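Halmont Home Fixes: progress report to the Drerell Fund
Written by Nadège Aubert, project lead
25 Dec 2020

Dear Kavitha,

Merry Christmas! The oven is on, the house is quiet for an hour, and I would much sooner get this to you now than chase it through the last week of the year. You asked for the usual headings, so I've kept to them more or less, with a few detours.

Where we are

The short version is that the small jobs are going very well and the bathrooms are going slowly. By small jobs I mean grab bars, stair rails, brighter bulbs on landings, rugs taped down, thresholds planed, shelves brought down to where people can reach them. Most take a morning. We finished the last of the ones promised for the fall on Maple and Fuller Streets, and we've started on the row behind the old creamery, where the houses are narrow and the stairs are (I'm being polite) steep.

The bathrooms are another story. A walk-in shower means a plumber, a tiler and a permit, and getting all of them to agree on a week has been like herding geese. We have 9 bathrooms done and 3 more with a permit in hand. I had hoped to be further along, and I know you had too. The permit office was closed to walk-ins for a good part of the year, and everything went through a mailbox in the lobby. That has eased up lately, so I'm more cheerful about spring than I was when we spoke last.

Trygve Magnusson is still running the crew and still refuses to leave a house until the drill dust is wiped up. You would not believe how many thank-you notes mention the wiping up. He has also taken over ordering, which I used to do badly.

Doors and handles

I didn't expect to be writing a whole section on doors, but they've turned into our most requested job after rails. A lot of the older houses have round knobs that are murder on stiff hands. We swap those for levers, and it's cheap and quick and people ring their sisters to tell them about it. Sliding doors take more thought. They save floor space for a walker or a chair, and some people love them, but the pull has to suit the hand that's using it. A shallow recess that looks neat in a catalog can be hard going for someone who can only hook a fingertip or two into it. A tall D-shaped pull is kinder, though then the door can't slide all the way back into its pocket, and you lose a little of the opening you were trying to gain. Bråten, our lumber and hardware supplier, has been good about letting us bring a few kinds to the house so the person can try them before we screw anything on.

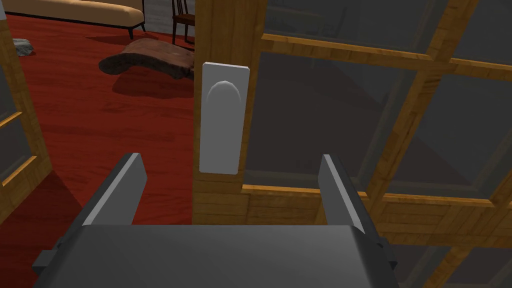

How long does a household wait between the first call and the first home visit? The wait is 19 days at the moment, and the visit itself takes most of an afternoon.

I'd like to bring that down. The hold-up is the visit, which only Kjell Nygård and I are trained to do, and we both also do other things. The visit matters more than any other part of the program, so I don't want to hurry it. We sit at the kitchen table first. We ask what an ordinary day looks like, where the person gets up from, where they put the groceries down, what they've quit doing. Then we walk the same route with them. People will tell you over coffee that they manage just fine with the stairs, and then you go up behind them and see them haul themselves along with one hand flat on the wallpaper. You can see the shiny patch where the hand goes! We put the rail there.

Training a third person for visits is my big hope for next year. Su-chen Chu has been coming along with Kjell since July and she has a lovely way of asking things. She noticed in one house that the light switch for the cellar was at the bottom of the cellar stairs, which both of us had walked past. If the fund is open to it I'd like to move part of the unspent travel money over to her training. More on that under money.

What people tell us

I call everybody back a month after the work is done, and I've been keeping the notes in Lilix, the scheduling program you helped us pay for. (It's fine. It sends the reminder texts at strange hours and I haven't found the setting for it, but the calendar part has saved my life.)

What comes up most in those calls is sleep. I'd have guessed baths or stairs, but people talk about the night. They talk about getting to the bathroom in the dark, and then about lying awake afterward with their heart going. A low light along the baseboard and a bar by the bed seem to do a lot for that. One woman told me she had stopped drinking anything after supper for years so she wouldn't have to get up, and now she has her tea again. I wrote that one on a card and stuck it over my desk.

The other thing is that people want to be asked about looks. We had a rough patch in the fall when we'd bought a big batch of white plastic bars at a good price, and more than one person said they made the hallway feel like a clinic. Fair enough, they did! We've gone back to wooden rails in the halls wherever we can and kept the plastic for wet places. It costs a bit more. I think it's worth it, as a rail somebody is embarrassed by ends up with a coat hung over it.

We have also had grumbles. One family felt the visit was nosy. Another had a rail come loose in old plaster, and Trygve went back the same evening and refitted it into the stud, but it shouldn't have happened and he has changed how the crew checks plaster walls. They now tap and mark the studs along the whole run before anything comes out of the van.

The room-by-room booklet

The booklet is nearly ready and I'm very fond of it. It goes through a house in the order you'd walk it, front step to back bedroom, with plain advice for people who don't need us at all and could sort things out with a screwdriver and a helpful nephew. Each room has a page on clear floor, a page on light and a page on what to hold on to. We'll print roughly 400 to begin with and leave them at the library, the clinic and the feed store.

The clear floor page gave us the most trouble. It's easy to say "keep walkways clear" and it means nothing to anyone. So we rewrote it around things you can do in your socks: walk from your chair to the bathroom with your eyes on the wall ahead, and whatever your foot touches on the way needs a new home. Do it again after dark with the lamps you'd normally have on. Su-chen tried it on her parents and found a footstool, two cords and a sleeping dog. The dog has been left where it was.

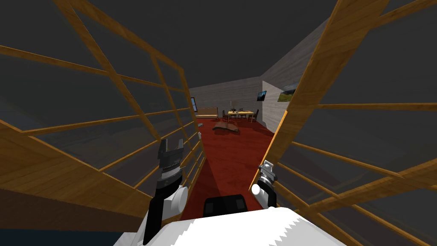

Kavitha Poduval, having read the draft, felt that the bedroom pages came too late and that a tired reader would give up somewhere around the kitchen; could the bedroom and the way to the bathroom go first, she asked, and the front step go last?

I've thought about it all week and you're right. It breaks my nice walk through the house, but it matches what we hear on the phone. Kjell is moving the pages now. He'd also like larger type throughout, which will make the booklet a little fatter, and I've told him to go ahead.

Money

We're under on travel, for obvious reasons this year, and over on lumber, like everyone who bought a board since summer. The two come close to canceling out. Bathrooms are on budget for each one finished, but with fewer finished than planned there's money sitting there that I'd ask to carry into the spring. The full sheet is attached with the receipts in the same order as last time.

The two things I need from you are a yes or no on carrying over the bathroom money, and a yes or no on using some of the travel line for Su-chen's training. The training course opens for sign-ups in the new year and tends to fill quickly, so that second answer is the one I'd love to have first. An email is plenty.

What's next

January is all indoor work behind the creamery, weather being what it is. Once the ground softens we'll start on front steps and ramps, which we had to leave alone after the first hard frost. I want to get the booklet to the printer before that. The permit office has promised to look at the next bathroom applications together, and I'll let you know if that holds.

The oven timer has just gone off. Thank you for being so patient with us this year, and do come and ride along on a visit when traveling is simpler again. Bring boots, the lane behind the creamery floods.

Warmly,
Nadège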